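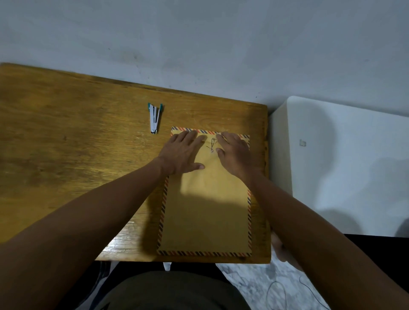

Grorodex opened its doors in Drindau on 17th August, and the robot that was meant to be the star of the afternoon had thrown fault 208 before I'd found somewhere to leave my umbrella. The programme promised "paper handling, live". Paper handling is a humbler business than it sounds: you take a form, you put it in an envelope, you shut the envelope. A person does the last bit with a palm on one side of the flap and fingers on the other, pressing it flat either side of the string and its two little buttons, and thinks no more about it. The arm, which they call Zernia, had got as far as the flap and was now leaning on it with what I can only describe as conviction.

I should say I went along expecting to be bored. The building used to be a bus depot and still has the bay numbers painted up. We were met by a cheerful young woman with a tablet and a stack of visitor badges that wouldn't stick to anything woollen, then walked past a lot of closed doors to the demonstration cell, where there was a yellow line on the floor and a request to stay behind it. We did. Everyone is terribly obedient when there's a robot on the other side.

What ought to have happened is this. Zernia presses the flap lightly, feels the paper give, stops, and a second gripper takes the string and winds it. The run-through that morning had apparently gone beautifully. With an audience, it pressed the flap, failed to notice that it had done so, and went on pressing. The table creaked. The limit is set at 150 newtons in that cell, and when the arm reached it the whole thing did what it is supposed to do and stopped, with an orange lamp and a noise like a lorry reversing.

So far so good. A protective stop is a success of sorts, and our guide said so twice. The trouble was the restart. One of the engineers cleared the fault from the panel, stepped in to take the crumpled envelope out, and the arm moved. It moved slowly, and only a hand's width upwards, to what I was told later was its "retreat position". He jumped back rather further than that. The gate to the cell was standing open the whole time.

There was a silence of the sort you get at weddings.

To their credit they switched off the main isolator, sent us all away for tea and told us why when we came back, which I have known larger firms fail to do. The gate switch works on a 24 volt circuit, and back in July somebody had fitted a bridge across it so that the cell could be set up with the gate open. The bridge should have come out again. There was a tag for it, and the tag was in a drawer. The light pressing problem was a separate matter: the force sensor had been zeroed with the wrong gripper on, so it thought an honest shove was thin air. Two faults, no relation to each other, introduced by the presence of a flap.

The tea was good, I'll give them that. Proper cups.

We were also shown the manual side, which carried on undisturbed through all of this. The forms are held up in both hands and squared before they go anywhere near an envelope, and this turns out to be the part Grorodex is proudest of not having automated yet. Sheets slide over one another. They stick out at the side. Fingers sort it out with a nudge and a tilt.
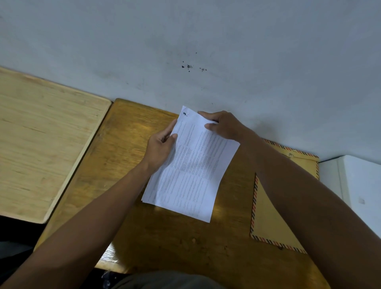
Dale Petrenko thought I was making too much of the envelope and not enough of the gate. He wrote to me the same evening, having read my first draft, to say that a robot pressing too hard on a desk is a nuisance, and one that moves while a man has his arm in the cell is an accident that hadn't got round to it. He wanted to know who signed the cell back into service after the July work, and whether anyone opened the gate on purpose that morning to see if the arm would refuse to run. "It takes five minutes," he wrote, "and it would have spared you the tea."

I put the first question to the firm and got a straight answer: no signature, the sheet had been filled in as far as the second box. The morning check, it seems, covered the arm, the grippers and the projector. The gate was on a different list, kept by a different department, and was due on the Monday.

They have since sent round a note to those of us who left an address. Bridges are now bright red with a long tail that stops the gate from closing, and the panel won't clear a fault with one fitted. Anyone going into the cell has to lock off the isolator and keep the key in a pocket. Changing a gripper now forces a fresh zero on the sensor. All sensible, and all, I notice, things you could find in the second chapter of any handbook on the subject.

If you are thinking of going to the next one, the number 5 bus stops at the Grewal end of the road and the walk is longer than the map suggests. Parking is free but fills up early. Take a badge that pins.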